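Progress report, February — Pinlow clothing reuse and repair, second installment 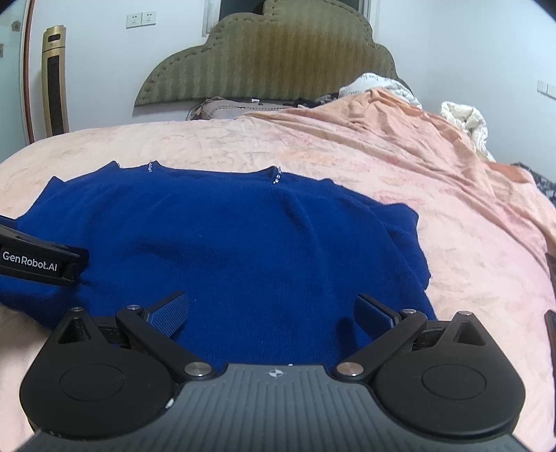
*4 min read*

To: Ximena Montes, Alvarado Fund
From: Iraís Becerra, Pinlow

Ximena — quick one before the sorting crew gets in. Full accounts come with the final report. Headings are the ones from your form, I skipped the two that don't apply yet.

## Where we are

Intake is closed for this round. 2172 garments in, all weighed and tagged. Knitwear is the slow part, as we said in the proposal, and it's slower than we said. Shirts and pants go through on one look. Sweaters need to be laid out flat, both sides, and somebody has to run a hand over the ribbing to find thin spots.

We moved the knit sorting out of the back hall and into the bedroom of the Nilteson apartment (the landlord is fine with it, letter attached to the last report). Reason is simple, the bed is the biggest soft flat surface we have. The hall tables were catching the yarn. We keep a sheet over the mattress, the pale pink and peach one with the blurry flowers, and blue or black knits show up well against it. Lint too. The royal blue piece has one pale bit of lint on it, easy to spot on that color, a lot harder on the grays.

## Knitwear

Three piles now instead of five. Five was too many, people stood there deciding.

- Ready — fold, bag, label
- Small work — lint, loose threads, trim to check
- Repair bench — holes, seams, anything stretched at the neck

28 pieces at the repair bench as of this morning. Mostly elbows and side seams. Two of the heavier cardigans need buttons we don't have, so those are waiting on the Stestow order.

Trimmed knits get their own line on the sheet now. In the first batch we treated them like plain sweaters and they went in bags with everything else, and some of the beading came out snagged on the next piece over. The royal blue one is a good case. Fine rib, slightly fuzzy, with short strips of shiny clear trim that look like beads. Anything like that gets folded trim inside, with tissue, and goes at the top of the bag. The extra tissue is in the budget under packing, small amount.

Wrinkles — we stopped steaming before grading. It took forever and the shallow ones drop out on the hanger anyway. Steam only goes to the Ready pile now, right before bagging. Saves the most time of anything we changed.

## Folding guide

Draft is done, one page, both sides. Covers plain knits, trimmed knits, anything with a hood. I wrote it too long and cut it in half. The crew in the hall has been using it and they want the drawings bigger, which is fair, mine are tiny. Redoing those this week.

Still missing from it:

- what to do with wide ribbed hems, they spring back open
- how many per bag (we say ten, people do fourteen)
- where the label goes on see-through bags

If you want your program staff to look at the draft, now is a good time, before it gets printed.

## Deliveries

70 bags packed and on the shelf. First pickup went to the family shelter, second is booked. They asked for more adult sizes and fewer dressy things, so the beaded and sequin pieces will go to the spring rack sale and the money comes back into the repair line. That's a change from the proposal, page 2, where everything went out free. Need your ok on that in writing please. Happy to talk it through but I do need the email.

## What went wrong

Tags. The first roll of tags had a glue that left a mark on wool, we pulled it after a morning and switched to string. Some of the early knits had to be retagged by hand. Cost us most of a week and it's why the Ready pile looks thin compared to the plan.

Also the apartment is cold before 9 a.m. and people don't want to sort with gloves on — you can't feel the thin spots. We start knits at 10 now and do the paperwork first. Fine so far.

Storage is tight. Bagged knits take up more room then I figured, they don't stack flat, and the shelf by the window is full. I priced a second shelf, see the spreadsheet, tab "space". Not asking for new money. I'd move it from transport, where we are under.

## Money

On track overall. Packing slightly over (tissue, string tags). Transport under. Repair materials will go up when the Stestow buttons and yarn get billed. No change to staff hours. Receipts are scanned but not all of them are named properly yet, will fix befor the final report.

## Next

- clear the repair bench down to the cardigans
- print the folding guide
- second shelter pickup
- set a price list for the rack sale, if you approve it
- start on coats, which is a whole different problem, they won't fit on the bed two at a time

What I need from you: the ok on the rack sale, the ok to move transport money to the shelf, and a name for who gets the final report on your side. Last time it sat in the general inbox.

I'm at the apartment mornings and in the hall after lunch. Phone is better than email if it's urgent.

Iraís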